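4.3 Unplanned contact during low-height transfers

The most serious class of fault recorded in the Rinivis trials was unplanned contact between the forearm casing and objects that were not the target of the current motion. Of the 90 transfers attempted in the cluttered condition, 18 ended in a stop called by the operator or by the torque monitor, and 13 of those stops were traced to the forearm. The gripper itself was involved in the remaining cases, which are treated in Section 4.4.

The cause was a mismatch between the planner's collision model and the arm. The Clokano planning layer represents each link as a capsule fitted to the manufacturer's drawing. When the arm is extended low over the table, the wrist and elbow housings extend beyond these capsules by up to 6 mm. Under the clearance margin set at the start of the study, a path could be reported as free while the casing was already touching the rim of a bowl.

A second factor made the fault harder to detect. In a low, extended pose the arm blocks the fixed camera's view of much of the table, and objects beneath it are seen only in part or are lost entirely (Figure 6). The perception module kept the last known position of each hidden object but did not widen its uncertainty over time. If an object was nudged while out of view, the planner continued to rely on the old position until the arm was withdrawn.

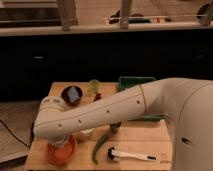 Figure 6. Low forearm pose over the cluttered table, fixed camera view.

Contact forces remained below the torque monitor's threshold in several of these events, and the operator's stop was therefore the only effective safeguard. We consider this unacceptable for any setting in which a person may reach into the workspace. Following a review led by H. Thibodeau and C. Akpan, the link capsules were enlarged, the torque threshold was lowered for slow motions, and any object hidden during a motion was given a growing exclusion zone — a change that lengthened planned paths and caused some transfers to be refused outright. The revised settings were used in all trials reported from Section 5 onward.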